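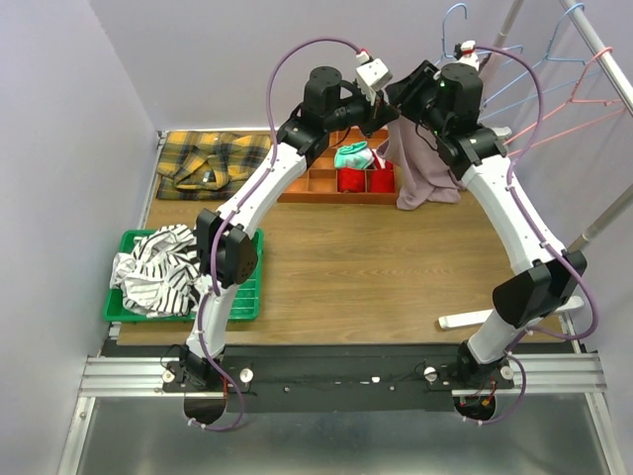 Joining my play-by-post game: the questions I keep getting

I run Calimlim, a slow text-only fantasy campaign on the Wikano boards, and I answer the same messages so often that I finally typed the answers up. If yours isn't covered, write to me, I like getting mail.

Do I need to know the rules?

Nope! We use Trenura, a homebrew system I've been tinkering with for years, and the player part is 6 pages long. Read the bit on skill checks and skip the magic section unless you're playing a caster (and if you are playing a caster, sorry, read it twice).

How often do I have to post?

Once every couple of days is fine. I usually post my GM turn late in the evening, after the dishes, and if I'm waiting on one person for too long I'll move their character along gently. I won't kill anybody off while you're on vacation. I might make them carry the luggage.

How long should a post be?

Whatever the moment needs. Two lines is great in a fight - nobody wants to read your childhood memories while a troll is swinging at us. For campfire chats go as long as you like, but I do cap posts at 800 words. Somebody once sent me 2,000 words on a bowl of soup. I enjoyed it, and I still asked for a trim.

Can I bring a character from another game?

The personality, sure. The gear, no. Everyone starts in the harbor town of Clokent with a knife, a blanket and a debt of 157 silver to someone unpleasant. You get to pick who!

Who rolls the dice?

You do, with the roller built into the boards. Put the roll at the bottom of your post so I can find it. I roll for monsters and I don't fudge, even when I really, really want to.

What if I lose track of the plot?

Oh, you will, we all do. There's a recap thread pinned at the top and I update it at the end of each chapter. I'm one chapter behind right now (the business with the lighthouse got away from me), so ask in the chat thread and someone will fill you in.

Is it okay to play a villain?

A grump, a thief or a coward, yes please. Stealing from the other players, only if you've asked them first in a private message. I've had one group split up over a magic spoon and I'm not doing that again.

Are there open spots?

I take new people between chapters, and the next break should be in August. Send me a name, a short paragraph on who they are, and one thing they're scared of. Please don't say spiders, I have three of those already.

Contact the GM | © Calimlim campaign pages | Back to top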